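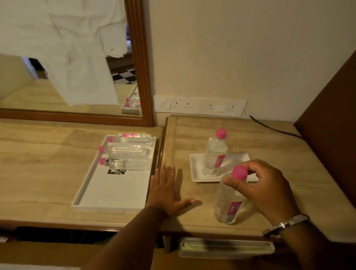 Speaker notes — guest room amenity standards, session 2 (vanity and water)
Thursday, after the coffee break. Slot is 48 minutes including questions. Leave the last 10 for questions.

Slide 1. Title
Introduce self. Tomoyo Nomura did the linen session before the break, so do not repeat the trolley material. Ask people to keep the room card open at page two.

Slide 2. Scope
Covers the vanity top, the mirror, the tray and the bottled water. Does not cover the minibar, the kettle or the bathroom shelf. Those are in the Findcombe manual and have not changed.

The water standard applies to all 120 rooms at Findcombe. Dirico follows in November with the same card and a different supplier.

Slide 3. Why the vanity
Guest puts keys, phone and glasses down on it within a minute or two of arrival. If the tray is in the middle, the tray gets moved. Once moved, it tends to stay where it was put, and the next attendant copies the wrong position. We found trays on luggage racks, on the bed and in one case in the wardrobe.

Slide 4. Position of the tray
Right-hand half of the vanity, in front of the mirror. Sides parallel to the front edge of the counter. Keep it clear of the join between the two surfaces. A tray bridging the join rocks when a bottle is lifted out.

Do not push it hard against the mirror frame. The frame marks, and polish from the frame transfers to the rim of the tray. A finger's width is enough.

Pause here. Someone will ask about rooms where the sockets are on the right. Answer: the tray stays on the right, but nothing stands in front of the switch plates. Cable room is needed for hairdryers and chargers.

Slide 5. Laying the bottles
Bottles lie flat. They do not stand. Standing bottles look better in the brochure and fall over when the drawer is shut.

Start at the back rim and work forwards. All caps point left. Labels turned up where the bottle will settle that way; do not spend time on it where it will not. The ribbed section near the neck makes some of them roll back a quarter turn, and a second attempt rarely changes this.

Close the bottles up so each touches the next. Any spare space is left at the front of the tray, in one piece, and stays empty. Sachets, pens and breakfast cards go elsewhere.
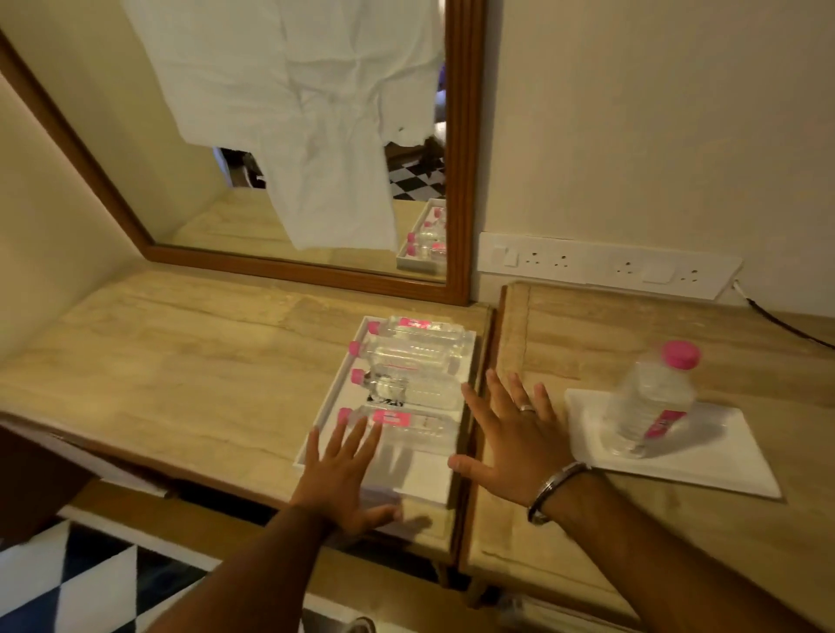 Use both hands to settle the tray at the end. One hand at the front rim to square it, the other kept free on the right to stop it sliding towards the gap. Move the tray, then check the bottles. Doing it in the other order means checking twice.

Rings and bangles: house rule at Findcombe is unchanged. Refer questions to the supervisor — there is no time for this one in the session.

Slide 6. Checking with the mirror
The mirror shows a second view of the tray. From the doorway you can see the reflected caps before you can see the real ones, and a bottle laid the wrong way round is obvious. It takes a second and does not require walking over.

The mirror also picks up whatever is hanging opposite. In the rooms with the chequered floor this is usually the bathrobe. Collar straight, sleeves down, belt through the loops. A robe hung in a lump is seen twice, once on the hook and once in the glass.

Wipe the mirror before the tray goes down. Drips on a glossy white tray dry as spots and the whole thing has to be emptied again.

Slide 7. Replenishment
Opened bottles are removed, whatever the level. Sealed bottles are moved to the back and new ones added at the front. Check the seal by hand. Do not go by the water line.

Par stock on the floor is 600 bottles, held in the linen room on the east side. Thaler deliver to the back door before seven. Count on receipt, sign, and leave the delivery note in the Utevier folder. Notes left on the pallet get thrown away with the wrap.

Slide 8. Common faults
Go through quickly. Caps facing both ways. Bottles spread out to fill the tray. Tray used as a bin for receipts. Tray lined with a face cloth (three rooms last month, same corridor). Dust on the lower bar of the mirror frame, directly behind the tray, where the cloth does not reach unless the tray is lifted.

Slide 9. Practical
Pairs. One lays, one checks from the door, then swap. Spare trays are under the table by the projector. Return the bottles to the crate sealed.

If running late, drop slide 8 and keep the practical.

Slide 10. Questions
Likely: glass bottles (under review at Dirico, no decision), recycling of caps (separate bag, see page four), who signs off the room.

Related items
Session 1: Linen and robes — Tomoyo Nomura
Session 3: Kettle and cups, revised layout
Findcombe room card, page two
Thaler delivery times, winter
Dirico changeover: list of open points
Mirror and frame cleaning, short guide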